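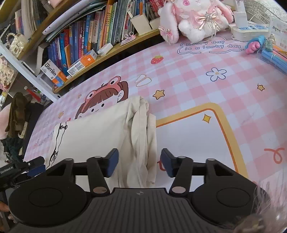
Washing and Storing Canvas Tote Bags

Members' Newsletter, Oct 4, 2019

The Bukmont lending shelf holds cotton canvas totes that go out with parts kits and come back in mixed condition. Several members have asked how the bags should be washed, and two returned theirs a full size smaller than issued. The notes below replace the sheet taped inside the cupboard door, which dated from the old premises and assumed a front-loading machine.

Fabric and shrinkage

Most inexpensive totes are made of plain-weave cotton canvas that has not been preshrunk. The yarns are stretched during weaving and held under tension by the finish. Once the cloth is soaked, that tension is released and the yarns draw back, mostly along the warp. On the bags we issue, the warp runs from the top hem to the base, so the loss shows up as height. Hot water and tumble drying make it worse. A bag that has been through one hot wash has usually lost most of what it will lose, and a second wash changes it very little.

The handles are a separate matter. On the Trostero bags they are cotton webbing of a heavier weave than the body, and the two shrink at different rates. Puckering at the stitched square where the handle joins the hem is the result. It is cosmetic and does not weaken the seam, although it can be flattened with a damp pressing cloth and a hot iron.

Before washing

Empty the bag and turn it inside out. Brush the corner seams with a dry nail brush, as grit packed into the base will abrade the cloth once it is wet. Cut loose threads flush; do not pull them. If the bag has a snap or a metal button, check the back for rust. A rust mark should be treated with lemon juice and salt before any detergent touches it, and rinsed well afterward.

Washing

Use cold water and a short cycle. Liquid detergent is preferred, as powder does not always dissolve in cold water and leaves pale streaks on dyed canvas. Skip bleach. Unbleached canvas gets its cream color from the natural waxes and seed fragments left in the cotton, and chlorine takes the color out in patches. Fabric softener should also be left out. It coats the fibers and makes the bag limp, and a limp bag does not stand open while it is being packed.

Printed bags need more care than plain ones. Water-based inks sink into the yarn and hold up well. Plastisol sits on the surface and will crack if the bag is wrung or folded hard across the print. To tell them apart, run a fingertip over the design: plastisol feels raised and slightly rubbery. Never iron directly on it. Press from the reverse, or put baking parchment between the iron and the print.

Hand washing is better for the Dorkthorpe bags, which have a glued board in the base. Slit the lining at the short end, slide the board out if it will come, and wipe it down with a damp sponge. If it will not come out, spot clean only.

Drying

Pull the bag to shape while wet, with the side seams straight and the handles laid flat. Hang it upside down from the base corners with two clothespins. Hanging by the handles puts the weight of the wet cloth on the stitching and leaves them uneven. Dry out of direct sun if the bag is dyed. Heavier canvas holds water in the hem for much longer than the body – check the fold between finger and thumb before putting the bag away.

Storage

Fold in thirds along the height and stack no more than 11 to a bin. Plastic bins should have the lid left ajar. Mildew on canvas begins as gray specks along the seams and is very hard to remove once it has reached the thread. Bags with surface prints go flat on the top shelf, unfolded, with tissue between them.

Load limits

The limit printed on our issue cards applies to a dry bag in good repair. Inspect the handle stitching at each return. A broken stitch in the square can be repaired with heavy polyester thread, while a tear in the canvas beside it means the bag is retired to rags.

Stock and reorders

The last order was for 200 bags in the Tang natural weight. Of the older stock, four are out for repair and will be back on the shelf in January. Bags that have shrunk are still usable for the small kits and should be returned to bin 303, marked with a strip of blue tape on the handle.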